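Workshop Automation at Home, Handout 2: Cloth on the Bench
Volen Shared Workshop, 26/11/2020

Welcome back, everyone, and thank you for bringing such good questions about backgrounds last time! Before we get to any folding, please look at your bench the way the wrist camera will. Plain and pale is lovely, with a towel in a color that stands well apart from it.

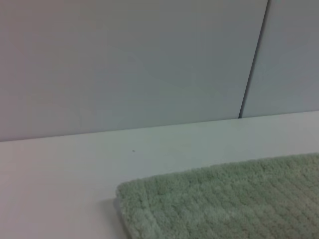
Fig. 1. Wrist view: green towel, white tabletop, gray panels.

A seam in the panels won't hurt you, but do mask it out if your edge finder keeps grabbing it (mine did, for a whole evening, in the Petadari build). Then bring both arms in slowly from opposite sides and let the gripper tips meet the cloth near its upper part. Thick terry gives under the fingers, so go down in small steps, and keep an eye on the cables while you're at it.

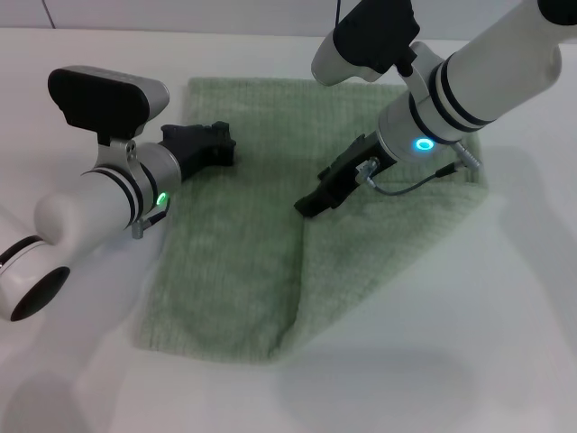 For your own build

Save your starting pose, try one fold at half speed, and write down where each gripper touched. The Tierney notes, page 57, have a nice blank table for this.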